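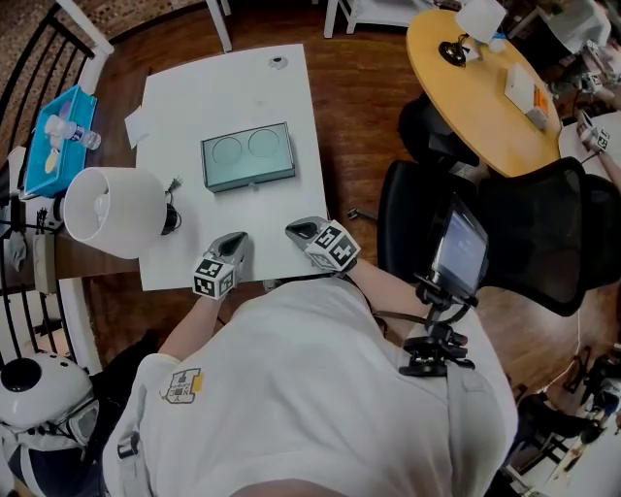
I promised to write up the October fault, and I am sorry it took so long. We lost almost two weeks of recordings before I understood what was wrong, and part of it was my own mistake.

For those who are new: we record hand movements with a pair of hand-held grippers, each with a marker cube, and the tracking software calculates from the cubes where the grippers are. Later the arm at Hivden must repeat the same movements. In our first 4,000 recordings it did this quite well. Then we sent a new set of 764, and the arm began to close its fingers beside the object. It missed by up to 15 millimetres, always to the same side, and only with the right hand.

The left hand was perfect. This should have told me something.

My first idea was the lighting. I spent an afternoon moving lamps and closing curtains, and the numbers stayed as they were. My second idea was the software, because we had updated it that month. I went back to the old version and processed 100 of the recordings again. The same error came out, to the same side.

Norbert Illés found it, at six in the evening, when I had already put my coat on. He took the right gripper, held the body still and pushed the cube lightly with his thumb. It turned. Only a very little, perhaps the thickness of a coin at the corner, but it turned and it did not come back. One screw in the bracket had become loose, and the cube had been sitting in the wrong angle ever since. The software cannot know this. It sees a clean cube and reports a clean position, with no warning at all.

My mistake was the calibration check. The Mészáros manual asks for one every morning, and I was doing it when I remembered.

We have now a drop of thread glue on each screw and a thin line of paint across the joint, so a movement can be seen at once. The check is done before the first recording, and both of us sign it. Hivden has deleted the 764. I asked if they could be corrected by calculation, but we do not know on which day the screw began to move, so I had to agree.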